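Sorting Small Round Items With a Wrist Camera: Does Throwing Out Blurry Frames Help?

Student project report, Usmani Robotics Teaching Lab
Spring term, final version

Summary

We trained a small picking policy on wrist-camera recordings and tested whether removing motion-blurred frames from the training data made it better at picking up small objects from a table. We expected it would. It did not. The policy trained on all frames did better in the last few centimeters of the approach, and the filtered version tended to stop short or close its fingers too early. The rest of this report explains how we set up the comparison and what we think went wrong with the filter.

1. Background

Our project started as part of Kiltari, the lab's shared set of tabletop tasks. The task we were given is simple to state: move to an object, close the gripper on it, lift it, and put it in a tray. The policy sees only the wrist camera and the current gripper opening. There is no overhead view and no depth sensor.

Last year's group had left a note in the task folder saying that many of the recordings were blurry and should be cleaned before use. They gave no numbers. Since cleaning the data costs time and also makes the set smaller, we decided to make that the question of our project.

2. Data

We recorded 200 demonstrations by teleoperation. Two of us took turns driving the arm, and each demonstration began with the gripper fully open and ended with the object in the tray. Objects were placed by hand without a template, so their positions varied a good deal. Other items were left in the workspace on purpose, both near the target and farther off, so that the policy would have to ignore them.

All frames were stored with the gripper opening and the arm pose at the same time step. We kept the exposure setting fixed for the whole project. This was a choice we came back to later, because a shorter exposure would have given sharper frames but a darker picture.

3. Blur filter

We used a standard sharpness score, the variance of the Laplacian, computed over the whole frame. Frames under a threshold were dropped. We set the threshold by looking at 301 frames and labeling each one as sharp or blurry, then picking the value that agreed best with our labels.

The first problem showed up while labeling. We did not agree with each other on frames where one part was clear and another part was soft. The gripper fingers are fixed in relation to the camera, so they do not smear when the arm moves, while everything on the table does.

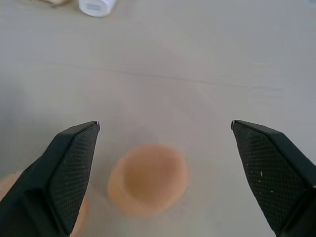
Reading time: 4 min

In this kind of frame the crosshatch on the finger pads comes out as a fine grid, and the round peach-colored object between the fingers has fuzzy edges and looks slightly doubled on its left side. A score taken over the whole frame mixes the two. The pad texture pushes the score up, and the plain light gray tabletop adds almost nothing. One of us had labeled frames like it as sharp and the other as blurry, and we could both defend the choice.

We tried masking out the fingers before computing the score. That made the number match our labels better, but it also dropped many more frames from the approach phase, where the arm is moving and the table has little texture. We kept the masked version as our filter for the main comparison.

4. Training

Both policies used the same network, called Badus in the lab code, with the same number of training steps. Policy A was trained on every frame. Policy B was trained on the frames that passed the masked filter. Where a frame was dropped, we also dropped its action, so Policy B sometimes saw a jump between one time step and the next. We trained each policy with 5 random seeds and used the same seeds for both.

The first training run of Policy B had to be thrown away. The script that wrote the filtered set, which we had copied from the Grukonix tools, shifted the actions by one frame. We found it by playing the actions back on the arm and fixed it before any of the results below.

5. Results

Policy A picked up the target more often than Policy B on every seed. The difference was small when the object started near the center of the view and larger when it started off to one side. We looked through the failed trials and sorted them by hand.

Policy B's most common failure was closing early. The arm came down over the object, slowed, and the gripper shut before the fingers were on either side of it. Its second most common failure was hovering, where the arm stayed above the object and made small corrections until time ran out.

Policy A's failures were more mixed. It sometimes went for the wrong item when two objects of a similar color were close together — Policy B did this too, at a similar rate — and it sometimes bumped the target away with one finger.

6. Discussion

Our best explanation is that the filter removed the frames that mattered most. During testing the camera moves at the same speeds as in the demonstrations, so the policy is going to see blurred objects during the approach whether or not it was trained on them. Policy B had seen very few. Blur may also tell the network something about how fast the arm is moving, but we did not test this and would not claim it.

We also cannot separate the effect of blur from the effect of the jumps left by dropped frames. A fairer test would replace the blurry frames with sharp ones recorded at the same poses. We started on this in April by replaying demonstrations at a slow speed, but the objects did not stay in matching positions and we ran out of lab time.

7. Limits

We used one arm, one camera, and one table. The lighting was the same throughout. All the objects were small enough to fit easily between the open fingers, so the results may not hold for larger ones. The exposure setting probably matters a lot — with a shorter exposure there might have been nothing worth filtering.

8. Files

The labeled frames, both versions of the filter, and the corrected export script are in the Kiltari folder under blur_test. The discarded run is kept there too, marked as bad. Anyone reusing the filter should check the action alignment first by replaying at least one full demonstration.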